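Household Chores Working Group
Minutes, February meeting
Wednesday, 2:00 p.m., Grillach building, upstairs room

1. Minutes of the previous meeting

Accepted with one correction. The dish rack figures under item 4 belonged to the Kustach arm and had been entered under Grutow.

2. Matters arising

The Cáceres site has confirmed that it will keep its test kitchen open through the end of the quarter. The request for a second sink is still open.

3. Whether pick-and-place of light tableware can be called solved

The group reviewed the Grutow report on cups and open containers. The task is narrow: one cup, one wire basket, a clear path between them. Grutow logged 205 attempts by the arm and reports a 90 percent completion rate. Completion means the cup is released inside the basket and the basket has not been pushed off its mark.

The Kustach delegate asked how the human demonstrations compare with the arm's own attempts. Grutow replied that a person working with hand-held grippers is slower than a person using bare hands, and that the arm is slower again. The basket task was taken as the reference for the discussion.

Basket task, table level and from above:
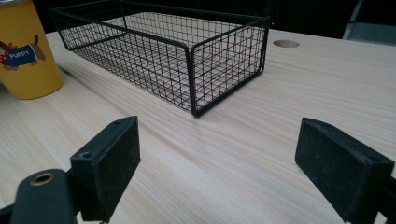
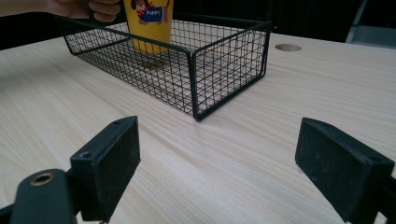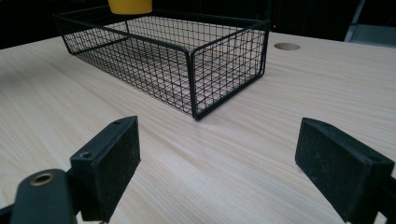
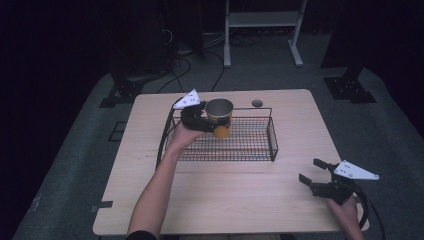

Points raised in discussion:

3.1 Paper cups deform under grip. The Grutow arm closes to a fixed width, and a softer cup may be crushed or may slip. Force limits are to be reported with the next results.

3.2 Wire mesh is a poor surface for depth sensing. Several failures in the log were caused by the arm taking the table under the mesh for the floor of the basket and pressing down too far.

3.3 A household basket is seldom empty. The Cáceres delegate stated that the completion rate has little meaning for a kitchen until the test is repeated with other items already in the basket. Grutow agreed but noted that the single-item case had to be stable first.

3.4 Time limit. The current limit is 60 seconds per attempt. Kustach considers this too generous for shop-floor use and acceptable for home use. No change was made.

3.5 Wording. The draft summary described the task as "ready for the home." Two delegates objected. The phrase was replaced with "repeatable under fixed conditions."

Decision: light tableware stays in the category "partly automated." To be reviewed when results with filled baskets are available.

4. Shelf restocking

Kustach reported that its restocking trial is on hold pending a replacement wrist joint. Boxed goods were handled without difficulty before the stop. Bagged goods were not, and the staff at the trial store went back to placing them by hand. A written report will follow.

5. Laundry

No progress to report. Folding towels remains the only item with usable data.

6. Actions

Grutow: repeat the cup task with filled baskets; add grip force to the log.
Kustach: circulate the restocking report; propose a separate time limit for shop-floor tasks.
Cáceres: supply a list of containers in common kitchen use, with dimensions.

7. Next meeting

Same room, same time. Papers are due one week ahead. The meeting closed at 3:40 p.m.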